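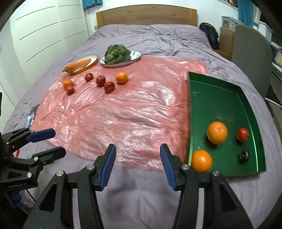 Mebrat Workneh wrote to say that peeling an orange in bed used to mean changing the duvet cover afterwards, and that a plain sheet of plastic and a tray with sides had put a stop to that.

News > Press releases > Home and care

Search news Type a word or product Go

PLIMARI BRINGS OUT BEDTOP KIT FOR PEOPLE WHO SPEND THE DAY IN BED

Household goods firm Plimari is to start selling a kit that lets people handle fruit, vegetables and other food on top of a made bed. The kit is called Varma and will be in shops and on the Plimari website from October.

Varma contains a large pink plastic sheet, a green tray and a printed booklet. The sheet goes over the duvet and the tray goes on the bed at one side. Plates are not included. Plimari expects most people to use the ones they have at home, and the booklet has a page on which sorts stand best on a soft surface. Wide, flat plates do well. Deep bowls tip.

The kit is meant for people getting over an operation, people with long-term illness and anyone who looks after them. Many of the letters Plimari receives come from people who used to do a good part of the cooking and would like to go on doing some of it. Sorting the shopping, picking over greens and choosing fruit for the week are all jobs that can be done sitting up against a headboard.

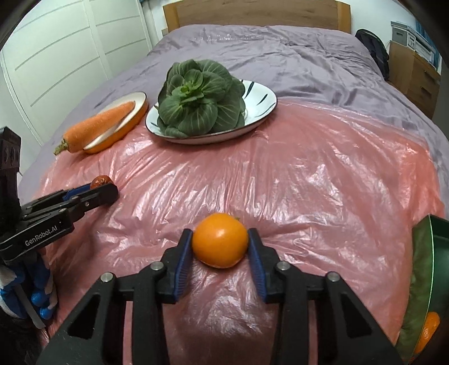
The booklet suggests putting the vegetables on plates at the far side of the sheet and leaving whole fruit straight on the plastic. Oranges and apples roll towards any dip in the duvet, so the bedding should be pulled flat first. The sheet itself does not need to be smooth. A few creases help to keep round things where they are put.

Carrots can go on a plate with the end hanging over. Leafy greens should be shaken out over the sink before they come into the bedroom and given a plate to themselves.

The tray is for whatever has been picked out. It has sides, and it can overlap the edge of the sheet if the bed is narrow. When the job is finished the tray goes back to the kitchen first, then the plates, and the sheet is folded inwards from the corners so that any bits of leaf or soil stay inside it. It can be wiped down with a damp cloth and washing-up liquid. It must not be ironed or put in a tumble dryer.

"We tried thicker plastic and people did not like it. It was heavy on the legs and took two people to fold," said Jolien Dierckx, product manager at Plimari. "The thin one creases, but you can fold it on your own."

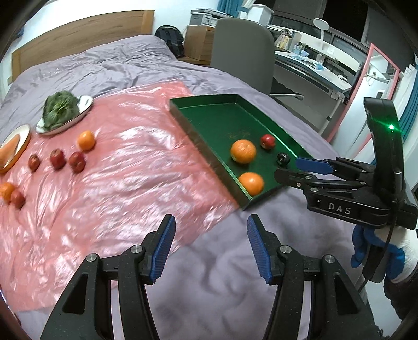 Plimari lent the kit to 200 households in Irnel before deciding to go ahead. The trial led to several changes. The sheet was made longer, the tray was moved from the bottom of the box to the top, and the print in the booklet was made larger. A second, smaller tray was dropped after most households left it in the box.

The first run will be 2,000 kits. The firm's partner Dosto will handle deliveries, and orders placed before noon will go out the same day. Spare sheets will be sold in packs of 3 or 5. Trays can also be bought one at a time.

The plastic sheet should not be used as an undersheet or left on the bed overnight. It should be kept away from babies and small children. Hot pans must not be placed on it.

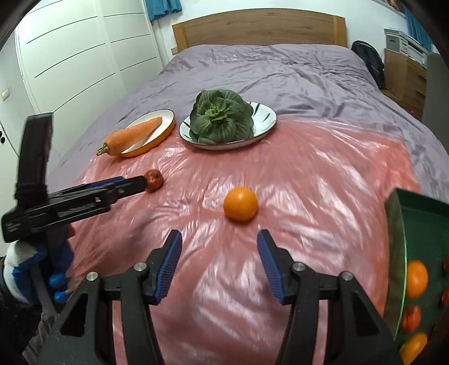
Usha Poduval, one of the first to send back a trial form, asked for the booklet to say more about soft fruit, as her plums had ended up under the pillow. A page on plums, grapes and berries has been added.

Shops wishing to stock Varma can ask for a sample kit. The booklet is also available on its own, free of charge, in standard and large print.

Press contact: Divya Krishnan, Plimari press office
Trade orders: Mohandas Venkataraman, Plimari sales

Get our press releases by email. Enter your address and press Sign up. You can stop them at any time.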